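4.3 Checking the wrist camera view in Gakilik

Do this check after each new installation of the Gakilik control software, and again when the hand was removed from the arm.

1. Switch on the arm and wait until the status line in Gakilik shows READY.
2. Open Tools, then Camera, and select the wrist camera.
3. Set the exposure to 4 ms. If the room is dark, you may use a higher value, but moving pictures will then be less sharp.
4. Set the speed limit to 40 percent and move the arm slowly with the jog keys.
5. Look at the live view. The hand must be visible during the full movement.
6. Press Save Mask. Gakilik stores the area of the hand and ignores it in obstacle detection.

CAUTION: Keep people out of the working area while the jog keys are active.
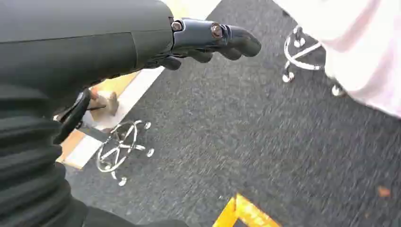
Figure 3. Wrist camera view with forearm and hand over carpet. Two chrome chair bases are in view.

Note: Shiny metal parts can give wrong depth values. If the planner reports a free path where an obstacle stands – for example a chair leg – set the Barmont filter to 86 and repeat step 5.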